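# 貸し出しかご、二つの色を重ねて返す方式に 生活用品の共有棚「Pokwood」

3月25日、地域の共有棚「Pokwood」は、かごの貸し出しと返却の方法を新しくしました。

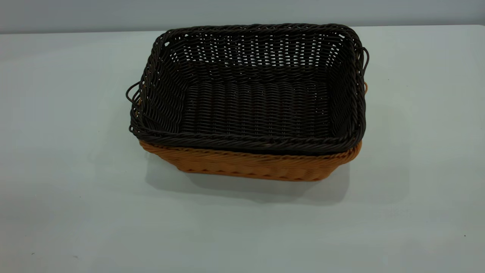 *重ねた状態の貸し出しかご。上が濃い茶色、下がオレンジ系の色。*

Pokwoodは、引っ越しや片付けのときに必要な入れ物を、短い期間だけ借りることができる棚です。これまでは、かごを一つずつ別々に貸していました。これからは、濃い茶色のかごとオレンジ系の色のかごの2個を一組にして貸し出します。返すときも、二つを重ねて一組のまま返してください、というのが今回のお願いです。

運営をしているのは、小さな会社Kemtonです。棚の担当のTobias Achterbergさんは、方法を変えた理由を次のように説明しました。

「かごは、中に何も入っていないときでも場所を取ります。前の冬は、返ってきたかごが棚に入らなくて、入口の横の床に置いていました。通る人の足に当たりますし、見た目もよくありません。重ねれば、一つ分より少し広い場所で二つ置けます。それだけのことですが、私たちは気がつくのに時間がかかりました」

### どのようなかごか

かごは二つとも長方形の編んだもので、濃い茶色の方は合成のラタンのものを選んでいます。Achterbergさんによると、天然のラタンも候補にありましたが、いろいろな家を回る品物なので、ふいて手入れをしやすい方に決めたそうです。

濃い茶色のかごは、底より口の方が広く、角は丸くなっています。口のまわりには、縄のようにねじって編んだ太いふちがあります。短い方の側面には輪の形の持ち手が付いていて、両手で持って運ぶことができます。側面の編み目にはすき間があるので、タオルや衣類を入れても空気が通ります。底は側面より少し細かく編んでありますが、やはり小さいすき間があります。クリップやボタンなどの小さい物は、袋に入れてからかごに入れるとよいでしょう。

色が違うことにも役割があります。利用者の中には、濃い茶色を「家に残す物」、オレンジ系を「人にゆずる物」と決めて使っている方がいます。Kemtonはこの使い方をよいと思い、貸し出しのときに渡す紙にも書くことにしました。もちろん、ほかの分け方でもかまいません。洗う物と洗った物に分ける方、台所の物と洗面所の物に分ける方もいるそうです。

### 料金と期間

料金は一組で2,000円です。期間は2週間で、延長したいときは、返す日の前に棚の窓口へ連絡してください。

借りるときには、別に3,000円を預けます。このお金は、かごが二つともそろって返ってきたときに、全部お返しします。一つだけ先に返すことはできません。以前は一つだけ先に返す方が多く、どのかごがどの家にあるのか、ノートを見ても分からなくなることがありました。そのため、この点だけは守っていただきたいとKemtonは話しています。

### 返すときのお願い

- 中の物を全部出してください。底のすみも見てください。
- ほこりは、やわらかいブラシか、かたくしぼった布で取ってください。
- ぬれたときは、日かげでよくかわかしてから重ねてください。
- オレンジ系のかごを下、濃い茶色のかごを上にしてください。
- かたいときは、強く押しこまないでください。浅く重なっていれば十分です。

最後の点について、Achterbergさんはもう少しくわしく話しました。深く押しこむと、次の人が二つをはなすときに、ふちを強く引っぱることになります。試しに使っていた間に、そのようにしてふちの編みがゆるんだかごがありました。今は棚の裏で、修理を待っています。

編みの一部が切れたり、ほどけたりしたときは、自分で切らないで、そのまま持ってきてほしいということです。ふつうに使っていてこわれた場合、修理のお金はかかりません。修理は、編み物の道具を作っている工房Arnardóttirが引き受けます。

### 利用者の声

試しの期間に一組を借りた方からは、「子ども部屋の片付けに使いました。色で分けると、子どもにも説明しやすかったです」という感想がありました。また、「使わない日は重ねて机の上に置けたので、せまい部屋でも困りませんでした」という声もありました。

一方で、「大きい方の毛布は入らなかった」「ふたがほしい」という意見もありました。ふたについては、布で作ったおおいを準備しています。生地は布の店Zorkanoと相談しているところで、色はまだ決まっていません。毛布用の大きいかごは、置く場所がないため、今のところ予定がないそうです。

布のおおいは、11月から貸し出しに加える計画です。料金に含めるか、別の料金にするかは、決まりましたら棚の前のけいじ板でお知らせします。

### 今、一つだけ借りている方へ

前の方法でかごを一つ借りている方は、約束した日までそのままお使いください。預けるお金を追加する必要はありません。返すときは、棚には入れないで、窓口の人に直接渡してください。相手になる色のかごと合わせてから、棚にもどします。

申し込みは、Pokwoodの窓口で受け付けています。電話での予約はできませんが、その日に借りられる組があるかどうかは、電話でもお答えします。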